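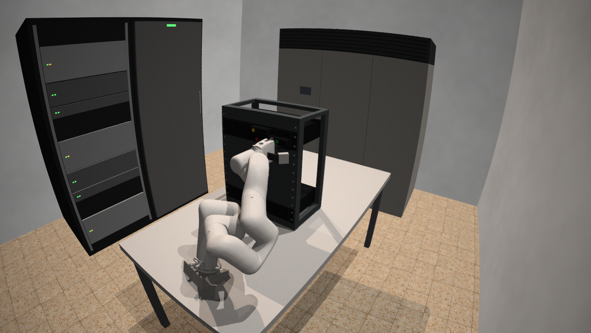

18/06/2026

If your simulated arm has ever pushed a button and then just... stayed there, leaning on it like somebody waiting for an elevator, this page is for you. I lost most of a week to this one. Shamim Swati asked me to write it up so the next person doesn't have to, and I'm happy to, because I got weirdly fond of this bug by the end.

## What went wrong

The task in our Tredura sim is simple on paper. The arm sits on a table in a little server room, reaches over to an open rack, and presses the green button on the front panel. Then it backs off and goes home.

What we got was a miss. The gripper block came down on the panel right beside the green button, hit solid surface, and kept pushing. The controller was waiting for a "button pressed" signal that was never coming, so it never let go. The joint efforts climbed and climbed, and the log filled up with the same line over and over:

`waiting on contact: button_green`

In simulation that costs you an afternoon. On a real arm it's a bent panel or a cooked wrist motor, so please don't shrug this one off and ship the policy anyway!

## Step 1: Stop the run and keep the state

My first instinct was to hit reset. Don't! Reset wipes the pose you need. Pause the sim instead and save the whole state:

```
tredura pause
tredura save stuck_press.state
```

Now you can reload that exact moment as often as you like.

## Step 2: Look at the ghost arm

Turn on the ghost overlay (View > Ghost). With ours set up the usual way, the solid arm is where the physics says it is and the see-through gray one is where the controller wants it to be. In a healthy run they sit right on top of each other and you forget the ghost exists.

In a stuck run they split. On ours you can see it down around the base and the lower links, where the gray copy holds a slightly different pose. It's a small gap, and I scrolled past it for two days thinking it was a rendering glitch. It was the whole story – the controller was asking for a position the panel wouldn't let it reach.

So if your ghost has wandered off from your arm and the arm is touching something, treat that as a blocked move until you've proved otherwise.

## Step 3: Check which point is doing the pressing

Go look at your tool frame. Mine was still set for the old Pestinus fingertip, a skinny little thing, and we'd since swapped in a gripper with a rectangular end block. The planner was lining up a point that didn't exist on the new part, and so the block landed next to the button.

```
tredura frame show tool
tredura frame set tool --from block_face
```

Run the `show` command again afterward. I typed the second line into the wrong terminal the first time and spent a good while being mad at a fix I hadn't applied.

## Step 4: Give the press a way out

Fixing the frame gets you onto the button. It does nothing for the next miss, and there'll be one. You want a timeout and a force limit on every press. Here's what I use:

```
press:
 target: button_green
 timeout_ms: 2000
 retries: 2
 on_fail: retract
```

The force limit lives in a separate file, `limits.yaml`, and you should get that number from whoever looks after your arm. Please don't copy mine off a web page.

Watch out for `on_fail`. The default is `hold`, and `hold` is how I ended up with an arm leaning on a rack all night. Change it to `retract`.

## Step 5: Try to break it again

Load your saved state from Step 1 and let it run with the new settings. The arm should give up, back away, and report a failed press. That's a pass! You're testing the bail-out here, and a clean failure is what you want to see.

After that, run the task from the start with the button position jittered. I did 500 runs. It came back with 4 failed presses, all of them retracted properly, and I haven't chased those down yet.

One more thing on our layout: the same panel has a red button and a yellow one on it. Lucinda Oyelaran pointed out that a sloppy miss could land on one of those, and a "button pressed" check that doesn't care *which* button would happily call it a success. She was right, our check didn't care. Make yours name the button.

## Before you move to hardware

- Tool frame matches the gripper that's really bolted on
- `on_fail: retract` on every press, including the ones you copied from an older task
- Force limit signed off
- Someone standing at the e-stop for the first runs, doing nothing else

If your version of Tredura doesn't have the ghost option in the View menu, look under Debug. They moved it.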